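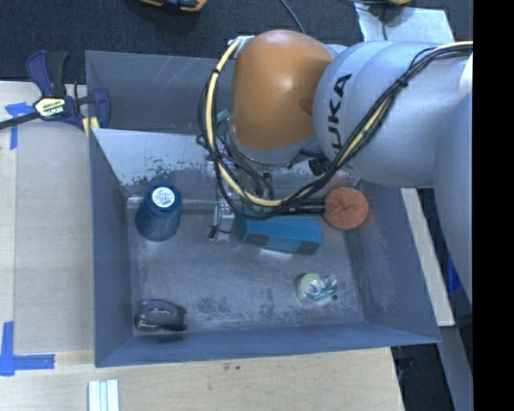
Figure 1. Assorted small household and office items in an open gray bin.

Where Lost Things Go: A Study of the Lost Property Shelf in Salus Hall
Lizelle Mahlangu, Rawiri Partington and Zanele Radebe
Supervisor: Euan MacRitchie

1. Background

Salus Hall has had a lost property shelf for as long as anyone at the front desk can remember, and the front desk can remember back to last fall. Items go onto the shelf, and the building handbook says they stay there for one term. The handbook doesn't say what happens next, and neither did anyone we asked.

Our question was simple: what do students lose, and do they ever come back for it? We picked it over our first idea, a survey of sleep habits, after our pilot group kept falling asleep.

2. Method

We logged every item handed in over seven weeks, ending in May. Each one got a paper tag with the place it was found and the time of day. If someone claimed it, we asked them to fill in a six-question form. Rawiri wrote the form. Question four had to be reworded after two people took "How attached were you to this item?" to be about string.

We sorted the items into clothing, drinkware, stationery, electronics and other. Other was meant to be small.

3. Results

The final log had 201 items. Stationery was the largest group, mostly pens, and not one pen was claimed. Zanele left a fairly nice one on the shelf as a test and then forgot to claim it, so it is in the data.

Drinkware came second. Water bottles were claimed more often when they had stickers on them, and one owner described hers by sticker alone, in order, from the lid down. Electronics went fastest. Most chargers were gone the same afternoon, though we can't say they all went to the people who lost them. The form had no question for this and we doubt it would have helped.

Only nine items were umbrellas. It was a dry spring, and Lizelle would like it noted that she predicted this.

Most finds came from the second-floor study room, with a clear bump just before noon, when people leave for lunch in a hurry.

4. Problems

Twice the shelf was tidied between our visits, and tags ended up on the wrong things. For most of a morning a single glove was recorded as a calculator. We fixed what we could from our notes. Ilham Pattinasarany at the front desk then let us put up a sign asking people not to tidy, and the sign was later handed in as lost property.

5. What we would change

We would start earlier in the year, when coats are involved. We would also split "other," which finished as our third-largest group and contains a bicycle bell, half a chess set and a framed certificate for swimming.

The log and the blank form are in the appendix. The certificate is still at the desk.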